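Rastport toy library to hand out bedroom sets from September

The Rastport toy library will start lending soft toys in ready-made sets in September, with a plastic basket included in each one. Families will be able to keep a set for up to 10 weeks.

The sets are meant for bedrooms, where the library says most of its plush toys end up anyway. Fruit shapes will go out first. 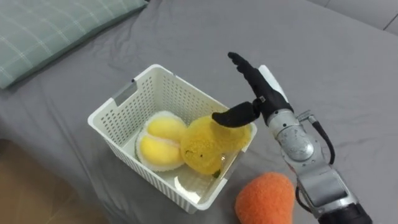

Fruit-like plush toys and a white basket on a gray sheet.
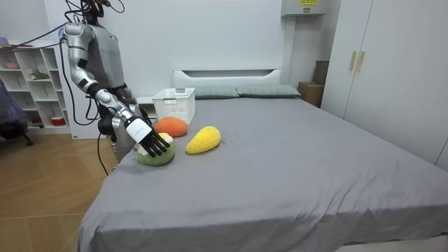

The library on Urbańczyk Street has 1,401 toys on its shelves, and 749 of them are plush. Until now they have been lent one at a time, each with its own card. Staff said that made returns slow, particularly in the hour before closing, and that single toys were often left behind at home when the rest came back.

Under the new system a set has one card and one return date. A list of what belongs in it will be tied to the basket handle - parents are asked to leave it there. If a toy goes missing, the set can still be returned and the family has 10 days to look for it before a replacement fee is charged.

Baskets should be wiped with a damp cloth before they come back. Toys do not need to be washed at home.

The baskets were paid for with a grant of $976 from Bretora, the furniture store on the Jusberg road. The money also covers new shelf labels.

Sets can be reserved at the desk from the middle of August. Board games and wooden toys will still be lent singly, and the limit of three per family stays the same.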